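Sauerteig, Geduld und ein Ofen namens Illo

Sonntag, 24. Januar 2021

Eigentlich wollten wir nur eine halbe Stunde telefonieren. Am Ende waren es fast zwei, und ich hatte danach solchen Hunger, dass ich sofort Mehl abgewogen habe! Meine Gesprächspartnerin betreibt in Conau eine winzige Backstube und verkauft nur an drei Tagen in der Woche. Wer nach elf kommt, geht meistens ohne Brot nach Hause.

Gelernt hat sie das Backen nicht, jedenfalls nicht in einer Lehre. »Ich war Buchhalterin und habe abends gebacken, bis der Gefrierschrank nicht mehr zuging«, erzählt sie. Dann kam der alte Holzofen dazu, den sie einem Bäcker im Nachbarort abgekauft hat und der bei ihr von Anfang an Illo hieß. »Illo hat seinen eigenen Kopf. Hinten links ist er viel heißer, da kommen die Roggenlaibe hin, vorne die Brötchen.«

Ihr Sauerteig hat auch einen Namen, er heißt Yu und wird jeden Abend gefüttert, auch an Weihnachten. Ich frage, ob sie nie Angst hat, dass er ihr eingeht. »Doch, ständig! Deshalb trockne ich immer einen Teil auf Backpapier und zerbrösele ihn ins Schraubglas. Das hält ewig.«
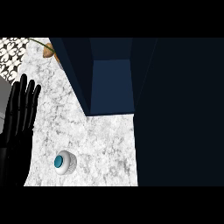

Besonders schön finde ich, wie sie über Mehl spricht. Sie kann minutenlang von einem Weizen schwärmen, der in einem nassen Sommer gewachsen ist und deshalb weniger Wasser verträgt – und man hört ihr die ganze Zeit gern zu. Für ihr Hausbrot nimmt sie 440 Gramm Weizenmehl, 131 Gramm Roggenvollkorn und 378 Gramm Wasser. »Die krummen Zahlen stammen aus meinem alten Heft, und ich traue mich nicht, sie zu runden«, sagt sie und lacht. Vom reifen Sauerteig kommen fast 200 Gramm dazu, je nachdem, wie munter er ist.

Und was machen Anfänger falsch? »Sie schauen auf die Uhr. Der Teig steht im Januar doppelt so lange wie im Juni, und das Rezept weiß davon nichts.« Sie drückt mit dem nassen Finger hinein. Geht die Delle langsam zurück, heizt sie ein.
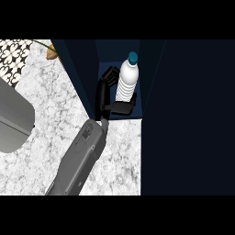
Lesezeit: 2 Minuten

Zum Schluss reden wir über das Clavell, ihr dunkles Walnussbrot, für das Leute angeblich aus der Kreisstadt anreisen. Das Rezept rückt sie nicht heraus, nur so viel: Die Nüsse werden geröstet und noch warm in Buttermilch gelegt, über Nacht. »Der Teig wird davon ganz lila, das mögen die Kinder.«

Am liebsten isst sie es selbst erst am dritten Tag, dünn geschnitten, mit Butter und grobem Salz. Im Frühjahr möchte sie wieder Backkurse geben, sofern das dann geht, und ich habe mich natürlich sofort auf die Liste setzen lassen. Mein eigener Ansatz steht seit gestern auf der Heizung und wirft die ersten Blasen!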